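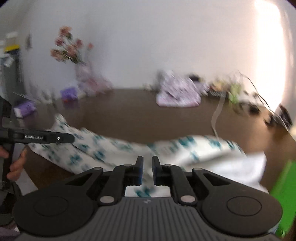
Household cloth handling added to Tolow training set

Apr 19, 2022

Tolow has finished the second round of recording for its cloth-handling project and has begun preparing the material for training. The round adds 1057 demonstrations of people working with ordinary household fabric, all of them recorded with hand-held grippers at a table. Together with the first round, which wrapped up in January, the collection now stands at 2167 demonstrations.

The project is run with Flalta, which looks after the recording rooms and the people who work in them, and with Kpodo, which checks the recordings and writes the labels. Training will be done at Tolow's own site.

Cloth was chosen as the subject early in the planning. A box or a bottle keeps its shape when it is picked up, and a learning system can get by with a fairly simple idea of where the object is and which way it faces. A tea towel changes shape every time it is touched. It slides, bunches, folds over itself and hides its own corners. Writing rules for all of that by hand had been tried at Tolow on an earlier project and was dropped after a few months.

The current approach relies on people showing the task many times over. An operator holds a gripper in each hand and works through a short job with the fabric, such as spreading it out, finding an edge, bringing two corners together or moving the folded piece to one side. The grippers close on the cloth with facing pads, and a camera mounted on the tool records what the fingers are doing at close range. In the photo at the top of the page, a patterned white and teal cloth is on the table with one gripper in front of it and the other coming in from the left.

Operators do not get a script. They are told the starting point and the finish, and how they get from one to the other is left to them. Flalta said this was a change from the first round, when operators followed a fixed order of moves. The recordings from January were tidy but too much alike, and a model trained on them did poorly as soon as a cloth was put down at an unusual angle.

Mistakes are now kept as well. If a corner slips out of the pads, the operator carries on and picks it up again, and the whole attempt is saved as a single demonstration. Kpodo marks the point where the grip was lost and the point where it was recovered. In the first round those attempts were thrown out.

The tables are also set up differently. Everyday things stay along the back edge while the operator works, and the items are changed between sessions. Flowers in a vase, small boxes, folded cloths, trays and cables have all been part of the background. The aim is to have the system learn to pay attention to the fabric being handled, even with other objects of a similar colour nearby. Lighting is left mostly as it is in the room, glare included.

Each operator records for two hours at most in a day, with a break in the middle. The grippers are not heavy, but holding one in each hand with the wrists raised gets tiring, and Kpodo noticed in the first round that work done late in a long session was slower and less careful. Sessions were shortened partly on the strength of that.

New operators spend their first session practising and nothing from it goes into the collection. Most need that time to get used to working without feeling the fabric. Picking up a single layer from a folded stack is usually the last thing they get the hang of. Thin cotton is harder than towelling, and anything with a slippery finish is harder again.

Recordings go to Kpodo at the end of each day. A checker watches every one and confirms that the start and finish match the job that was assigned, that the fingers can be seen for most of the attempt, and that the two grippers' recordings line up in time. Some blur is accepted, as cloth and hands move quickly and a robot's own camera will have the same trouble. Recordings where the fabric leaves the view entirely for more than a few seconds are set aside.

The labels are kept short. Each demonstration gets the job, the type of fabric, the way it was lying at the start and a note on any regrasp. Longer written descriptions were tried for part of the first round and took up far more of the checkers' time than planned. They have been left in place on the older recordings but will not be used in training.

Timing between the left and right grippers caused the most trouble this round. For several days the two recordings drifted apart over the length of a session, enough that one hand seemed to let go before the other had taken hold. The cause was traced to a settings change made after a software update. Affected sessions were recorded again and are not part of the totals given above.

The finished set covers 12 jobs, up from eight in the first round. The additions are turning a cloth over, separating two cloths that are lying together, smoothing out a crease and laying a cloth over the edge of a tray. Separating two cloths has the fewest usable recordings and will be topped up later.

Training is to start with spreading and simple folding. Those jobs have the most demonstrations and are the easiest to score, as the finished shape can be compared with a target. The first tests will be run on a pair of fixed arms fitted with the same style of finger and pad that the operators used. Keeping the fingers the same means the view from the tool should look much the same to the model whether a person or a machine is moving it.

Tolow is not promising much from these early tests. The group expects the arms to manage a flat cloth in the middle of the table, and to have a good deal more difficulty with one that has been dropped in a heap. Attempts will be scored on whether the job was finished and on how many regrasps were needed. Speed will not be counted for now.

A share of the demonstrations has been held back for checking and will not be shown to the model. It includes all of the work by two operators, along with several fabrics that do not appear anywhere else in the collection – among them a loosely woven blanket that gave the checkers a fair bit of extra work.

A third round is planned under the name Proltden. It will move from flat cloths to clothing, beginning with socks and short-sleeved shirts, and will use some tables at standing height as well as the present ones. Flalta is arranging space for it now. The job list has not been settled, and Kpodo has asked that buttons and zippers be left until the labelling guide has been revised.

No date has been set for releasing any of the recordings outside the three groups.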